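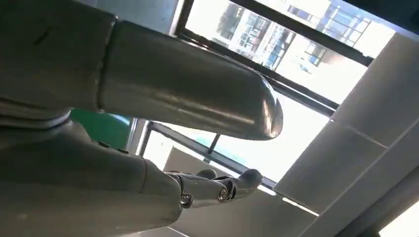 4.2 Comprobación de la percepción con la cámara de muñeca

El asistente de Gritine dará la calibración por buena en cuanto termine. No se fíe: el indicador verde confirma que el cálculo ha acabado y dice muy poco sobre su calidad. Repita la prueba a mano.

1. Ponga el planificador en modo Simulación. El botón Pausa no equivale a esto, aunque el menú los agrupe juntos.

2. Abra Percepción > Máscara propia y compruebe que los segmentos del brazo y los dedos metálicos de la mano quedan cubiertos por la máscara. Las superficies pulidas con reflejos suelen dejar huecos.

3. Si hay huecos, suba el margen a 8 píxeles. El manual de Purketti promete un ajuste automático; en nuestras pruebas no corrigió ninguno.

4. Con ventanas a la vista, fije la exposición manualmente. La automática persigue el cristal y oscurece la mano.

5. Lance 5 planificaciones desde la misma postura y compare las trayectorias. Si dos difieren a simple vista, vuelva al paso 2.

Nota: las baldosas del techo y las fachadas acristaladas generan puntos repetidos que el estimador confunde con facilidad. Desconfíe de una puntuación alta obtenida mirando hacia arriba.

PRECAUCIÓN: la máscara no sustituye al control de colisiones. No lo desactive para ganar velocidad, por mucho que lo sugiera la ayuda en pantalla.

Revisión: Larasati Santoso, febrero.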